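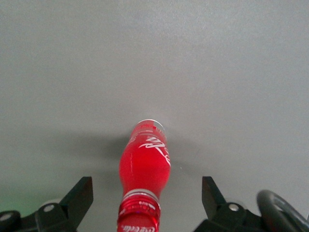 Feb 4, 2021

Quick one tonight because I have to be up early. People keep asking me if the robots are ready to do chores. My brother-in-law asked twice over December. So, short answer: no. Longer answer: sort of, one chore, if you set the table for it.

Background for new readers. I fix packaging lines for a living, mostly the boring end – case packers, conveyors, a lot of Girby labelers. The place I'm at now, Bendura, has an arm on trial for sorting returns. Empties, mostly. Bottles come back, somebody has to put them in the right bin. It's a bad job. Sticky, smells like old syrup, everyone on shift takes turns and everyone hates it.

So the test is picking up a bottle. One bottle on a plain gray surface, lying on its side, a finger on either side of it. Close, lift, drop in the bin. My two year old can do this. She can also do it with a bottle that's under the couch, which the arm can't.

We ran 375 picks with one bottle at a time and nothing else near it. It missed 2. I was impressed, I'll say so. Then we put five bottles down touching each other and it all went to pieces. It would go for the gap between two of them and stop. Or grab one and drag its neighbor along and drop both. We gave up after 200 of those and I didn't bother writing down the score, it was bad.

Things that are harder than I thought:

Squeeze. An empty plastic bottle wants almost no force. A full one wants plenty. Same shape, same color, and from above you can't always tell which you've got. A person knows the second they lift it. The arm's program had one setting for both until last month.

Round things roll. Touch a bottle a hair early with one finger and it's off. You'd think closing both sides together fixes it and mostly it does, but only if you come in centered.

Clear plastic. Colored bottles are easy for it, big red thing on gray, no problem. Clear ones it just doesnt see half the time. Most of our returns are clear. So.

Speed. A person on that station does 1000 an hour on a good night, with a radio going. The arm isn't anywhere close and I don't want to embarass anyone by printing the number.

Now the house. I see the videos too – the Clokico one with the dishwasher, everyone sent me that. Nice video. I'd like to see it with my dishwasher, where there's a colander jammed on top and a fork stuck through the bottom rack. A kitchen is the five bottles touching problem, all day, plus a dog.

What I would pay for right now is something dumb. Wheels, a bin, a grabber, goes around the living room after bedtime and picks up anything bigger than a golf ball. Doesn't have to sort. Doesn't have to be fast, it has all night. I think that's closer than folding laundry, which I wouldn't hold my breath for.

Cropper is supposed to send us softer finger pads next month and we'll try the pile again. Will post numbers if they're worth posting. Comments are open, but if you're going to tell me about suction cups, yes, we tried them, wet labels.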